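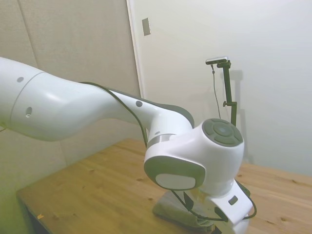

Hello from the arm corner! When Manee asked me for a few paragraphs on what we've been up to since the last newsletter, I said sure, and then spent most of the month moving cloths around a table. So that's what you're getting.

For anyone new to the list, my part of Plamolden is the demonstration side. The model that's supposed to learn how to handle soft things (cloths, sleeves, bags, anything that won't hold still) can only learn from examples, and the examples come from one of us guiding the arm through the job over and over. Grab the corner, lift, carry it across, lay it down, let go. One run of that is an episode. We save it, mess up the cloth, and go again.

In January we set ourselves a target of 200 good episodes on the cloth fold before we'd allow ourselves another training run. We're at 164. I had really hoped to write a bigger number here, but we threw out a whole batch and I still think it was the right call. More on that in a second.

The best change we made was to our starting positions. I used to reset the cloth by hand and I thought I was being nicely random about it. Then Kayode laid all my starting shots on top of each other on his monitor and they made one very tidy gray blob. I'd been dropping the thing in the same spot for two weeks, with the same side toward me! The model had learned to reach for that spot and not much else, and when he put the cloth a hand's width farther back, the arm went down and pinched bare table with total confidence.

So now we have a little script called Hodik that tells us where to put it. It calls out a patch of the table and a kind of mess - flat, bunched, folded over on itself, dropped from up high - and we do what it says. It's slower and I grumbled for a few days. The next training run will show whether it helped, but Kayode's overlay already looks a lot more like spilled laundry, and I'm taking that as a good sign.

Now, the batch we threw out. Partway through, the camera on the stand got bumped. It can't have moved much, and to my eye the video looked fine. But everything recorded after the bump had the table sitting a bit lower in the picture than everything before it, and we couldn't agree on which episode it started with. Kayode wanted to keep them (a bit of variety never hurt, he says) and I wanted them gone, mostly for the sake of being able to compare this set with the fall one. We went back and forth over lunch and I won, so it was also my job to record the replacements. We now check the view against a saved reference picture each morning and again after lunch. It takes a minute. I wish we'd done it from the start.

A couple of people wrote in after the last issue to ask whether we keep the failed tries. Yes, we do! If the grip slips and I go back for the corner and get it, that stays in with a "recovered" tag, and those are some of my favorite ones to record. If I drop the cloth and just give up, it goes in a separate folder called Vumosby (old joke, don't ask) and doesn't get used for training at the moment. I've stopped trying to make every run look pretty, too. My early ones were so slow and careful that the model picked up a habit of hovering over the cloth forever, and now I try to move the way I'd fold something at home with the TV on.

Next up is the Akinola set, which adds a second cloth partly covering the first. The plan is 320 episodes, and I'd love help with it. Everyone drives the arm a little differently and so far the data is nearly all me and Kayode, so the model folds like one of us or the other depending on its mood. If you're in the building and have a free hour after 2 p.m., come by and I'll get you going. You don't need to have done it before - the first ten minutes are clumsy for everybody and we don't save those.

Manee has the sign-up sheet, and she can also send you the tagging notes if you'd like to do some labeling from your own desk instead.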